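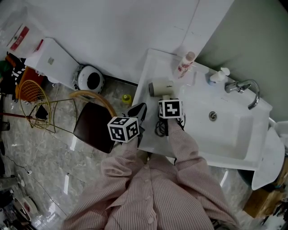

Nipon Kaewsai considera que o novo regulamento de abastecimento de Celau chega com atraso, mas reconhece que a redução das perdas na rede não podia continuar dependente de reparações avulsas. A observação consta da ata da sessão de consulta realizada em março de 2018, na qual foi apresentada a versão final do documento.

O regulamento, aprovado pela assembleia municipal, abrange as zonas de Celau e Minhas e estabelece novas regras para a leitura de contadores, a comunicação de ruturas e a faturação dos consumos domésticos. Entra em vigor em maio.

Nos termos do diploma, a entidade gestora passa a dispor de 60 dias para substituir os contadores avariados, contados a partir da participação do utilizador. Nos casos de rutura comprovada na canalização interior, o consumo excedente poderá beneficiar de uma redução de até 100 euros por fatura, mediante apresentação do comprovativo da reparação.

Numa primeira fase, serão substituídos 1024 contadores, com prioridade para os edifícios de habitação da zona antiga de Minhas. Os moradores serão avisados por carta e deverão assegurar o acesso ao equipamento na data indicada. A substituição não implica encargos para o titular do contrato.

O município informa ainda que as tarifas em vigor não sofrem alteração até à próxima revisão anual. Os pedidos de esclarecimento podem ser apresentados por escrito nos dois balcões de atendimento, em Celau e em Minhas.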